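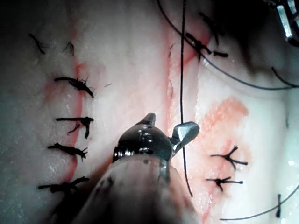 Insaurralde
Skills lab technician, Drudham

Suture practice, bench 2: gallery page

March 19, 2022

This page covers the suturing bench at the Drudham skills lab. It replaces the February page, which dealt with hand tying on foam pads and has been moved to the archive. The notes are set out by subject.

The picture

Instrument jaws open beside a long black strand, over a central incision line with pinkish-red edges. Six black knots run down the left side.
The groove is wider towards the top and fades lower down. A thin red streak on the left marks the second seam, with knots placed along it.

Thread

Black thread is used for all bench work. It shows up well on a pale surface and the tails can be measured without moving the lamp. Our stock is braided, from Gotari, and comes on card reels. Undyed thread was tried in February and dropped after one session, as the tails could not be found against the surface.

Cut lengths are kept in the shallow drawer under the bench. Take one length at a time. A length that has been pulled through several times will fray near the needle end and should be thrown away, even if there is enough left for another knot.

The long strand in the picture has a loose tail. For the interrupted exercise, leave the tail short enough to stay out of the groove and long enough to be picked up again by the jaws. Most trouble at this stage comes from a tail that slides under the working strand.

Knots

The small knots near the top left have thin trailing ends, and one has the look of a small tuft. Tails of this sort curl and splay on the surface. When marking, the tail is judged at its base, where it leaves the knot, and the direction of the free end is ignored.

Each knot on the bench is marked on four points: whether it lies flat, whether it sits to one side of the seam, whether the edges meet without bunching, and the length of the tails. The marking sheet has a box for each. Spacing is marked once for the whole row.

A row is started at the top and worked downwards. Left-handed users may start at the bottom if they prefer; write this on the sheet, or the row will be read in the wrong order.

Jaws and wrist

The head is dark polished metal with small pins and rivets, and the markings on its upper face are light grey. The tips are much brighter than the rest. One jaw is pointed and the other is flared, with a flat, shiny end.

Wipe the tips before each row. Dried residue on the flat face lets the strand slip sideways as the knot is tightened, and the fault is easily mistaken for poor technique. Do not use the tips to scrape the surface clean. Pins are checked weekly for play, and any head that clicks on closing goes into the red tray.

Heads are logged by number of uses. The limit set for our bench heads is 298, after which they are kept for cleaning practice only.

Surface

Bench surfaces should be pale, with a fibrous texture that takes a needle without tearing. A surface that has been left under the lamp for a whole session goes stiff at the edges of the cut, and the stitches then pull through. Cover it during breaks.

Cuts are made with a fresh blade, in one stroke, along the length. A second cut may be made beside the first when there is room. Keep a clear strip between the two, or the stitches from one will draw the other open.

Used surfaces go into the lidded bin at the Rorkberg end of the corridor. They do not go into the general waste by the sink.

Lighting

The bench lamp is set to 1000 on its dial for all rows that will be marked. Lower settings are kinder on the eyes over a long session but hide the thin tails. Strong light on a glistening surface gives bright spots, and these can be moved off the working area by tilting the lamp head a little. Leave the stand where it is, as the floor tape marks its place.

Bench times

Bench 2 is open on weekdays from 11. Sign the sheet on the door before taking a head from the rack. Marked rows are kept in the cold store until the following session and then cleared.

Changes to this page

Thread section rewritten following the change of stock. Limit for bench heads added. The section on foam pads has been removed and can be found on the February page. Notes on continuous suturing will be added when the marking sheet for that exercise has been agreed with Rorkberg.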